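Getting More Out of a Coat Rack

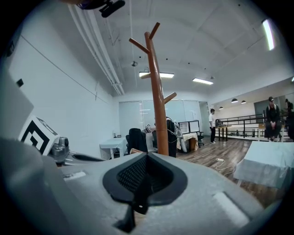
Wooden coat rack, center pole and angled arms.

I used to treat our coat rack like a dumping ground, and by July it still had every winter scarf on it (oops!). Now I hang the heavy coats low and spread them on opposite sides, so one big parka isn't pulling the whole thing over. Hats and tote bags get the top arms. Wet umbrellas go somewhere else entirely – water is murder on a wood finish.

If yours wobbles, flip it over and snug up the screws in the feet. I do mine every 4 months with a plain old screwdriver, takes 2 minutes! My friend Roya wraps a bit of felt around the tips of the arms so her knit sweaters don't get those funny little shoulder bumps, and I've started doing it too. Dust the arms while you're there, they get fuzzy fast.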